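4.2 Handling of thin and repetitive structures in the pose tracker

The demonstrations in the Plirnik set were recorded with hand-held grippers in homes and shared rooms in Claltville. Each gripper carries one wide-angle camera, and the pose of the tool is recovered offline from that camera and the onboard inertial unit. The policy is then trained on the recovered pose, the gripper opening and the raw frames. Errors in the pose track go straight into the action labels, so we spent most of the software effort on this step.

Our first version used the Gagnon tracker with its default settings. It runs a standard corner detector on each frame, matches corners over a sliding window and solves for pose with the inertial terms included. On tabletop tasks the output needed little cleanup. On the window covering tasks (raise blind, lower blind, open curtain) it did not hold up. We found two separate causes.

The first is aliasing on beaded cords. Neighboring beads have nearly the same local appearance, and when the tool moves along the cord by one bead spacing between frames, the matcher pairs each bead with its neighbor. The matches agree with one another, so the outlier test keeps them. The solver then reports a tool that is nearly still while the inertial unit reports motion. With default weights the visual term wins, and the track loses length along the cord direction.

The second is reflection. Many sessions were recorded in the evening, and a dark pane behind a blind acts as a weak mirror. Corners found in the reflected room move consistently with a virtual scene behind the glass. If the white parts of the blind give few corners of their own, the reflected ones can make up most of the set.

We made three changes, all in the Hornari preprocessing stage, which runs before the tracker and leaves the tracker code alone.

Periodic feature check. For every candidate match we search along the local image gradient for a second match of similar score. If one exists at a regular spacing, both are dropped from the pose solve. They are still passed to the grasp annotation tool, where the position of the cord is useful.

Pane mask. A small segmentation network marks glass regions. It was trained on 1,421 labeled frames, none of them from sessions used in the evaluation. Corners inside the mask are given a low weight. We did not remove them completely, because a daytime window with a view of the street can be a good source of distant points.

Inertial fallback. When the number of remaining corners falls below 200, the solver raises the inertial weight for that frame. After 1,000 consecutive frames in this state the segment is closed and sent to manual review.

Both causes can be present in the same view. In Figure 3 the bead chain crosses the dark glass and continues down over the gripper, and a figure and an orange light are reflected in the pane. The cassette and the curved panel beside it are plain white surfaces.

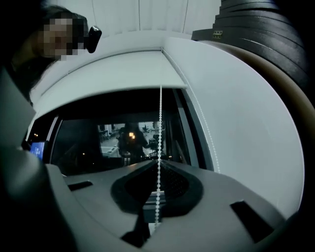 Figure 3. Gripper camera view at a roller blind, with bead chain and interior reflection.

The person's face is pixelated in the released frames. We run the tracker on these same frames, and the corner detector skips the pixelated blocks, whose edges would otherwise be picked up as strong corners.

The mask has one known failure. Glossy white doors are sometimes labeled as glass, and their handles then lose weight in the solve. We left the mask threshold unchanged for the December release and list the affected sessions in the appendix.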